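About Koltby

Koltby designs and makes small trays, bins and desk organizers for workbenches, craft rooms and school supply closets. The company started with one product, a shallow parts tray for sewing rooms, and trays are still most of what we ship. The current catalog lists 208 items in 9 product families.

Our office and workshop are in Starmont. Design, tooling and final inspection are done there. Packing and order handling moved to a separate unit on Meng Street in December, which freed floor space for a second inspection bench and a larger sample shelf.

What we make

The main line is called Celtesora. It covers open-top rectangular trays with low walls, intended for items that are picked up and put back many times a day: clips, bobbins, screws, beads, short cables, pens. Wall height is kept low so that a hand can reach the floor of the tray without tipping it. Deeper bins are sold as a separate family and do not share lids or dividers with Celtesora. 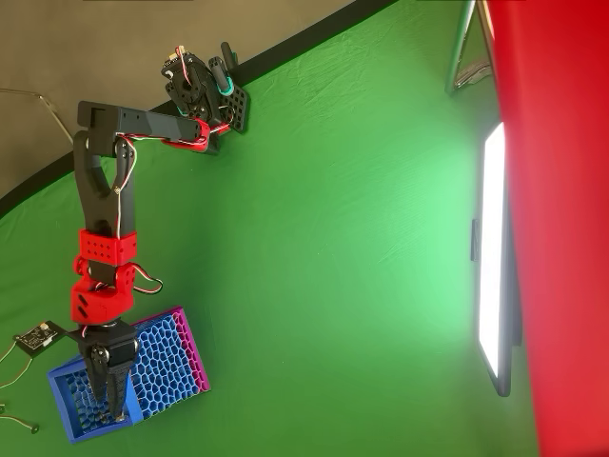 Openwork patterns are used on several of our trays. An open wall weighs less than a solid one of the same thickness, lets dust fall through and makes the contents easier to find from the side. The limit is the size of the opening. Anything smaller than the cell will pass through it or catch in it, so for pins, seed beads and similar items we recommend a solid floor or a cut liner. Liners are sold flat in packs of 40 and can be trimmed with ordinary scissors.

Color is used for sorting. Most customers assign one color to one kind of content and keep to it across a room - replacement trays are therefore matched to the original color of the family and not to the current season's range. Discontinued colors can be made to order in lots of 100.

How we check it

Each production lot is sampled for flatness, corner squareness and rim finish. A tray is set on a flat plate and pressed at each corner; if it rocks, the lot is held and measured in full. Rims are checked by hand for rough spots. Trays that fail on appearance only are sold as seconds from the Starmont office.

Care

Wash in lukewarm water with mild soap and a soft brush. Brush along the cell walls, not across them. Do not use solvents or a dishwasher. Store trays flat or nested, away from heaters and direct sun.

Ordering

We sell to schools, workshops and individual customers. There is no minimum order for stock colors. Drawings with outside and inside dimensions are available for every current item - please quote the item number from the catalog.

Page last revised 2021-06-01.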